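### 3.2 Surface wear and residue retention

Draft – numbers still to be checked by Tanabe.

Maple boards were collected from 20 home kitchens in the Rularport area and swabbed after 600 wash cycles. Retention was highest along glue lines, lowest on open face grain. Colour change minor. Oiling every 2 weeks slowed moisture uptake, though not on the end grain – see Hoshino's earlier notes on this. Of the 69 swabs, those from strip joints gave the most varible readings, probably down to uneven pressure by whoever was swabbing. Needs a proper protocol before resubmission.

Light strips and darker strips behaved the same once sanded. Grain direction mattered more than tone. A strip-built maple board is shown in Figure 1. Drying upright is still our reccomendation for households.

**Figure 1.** Maple cutting board built from parallel strips of differing tone.

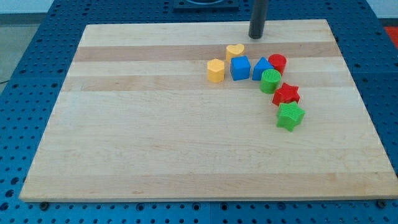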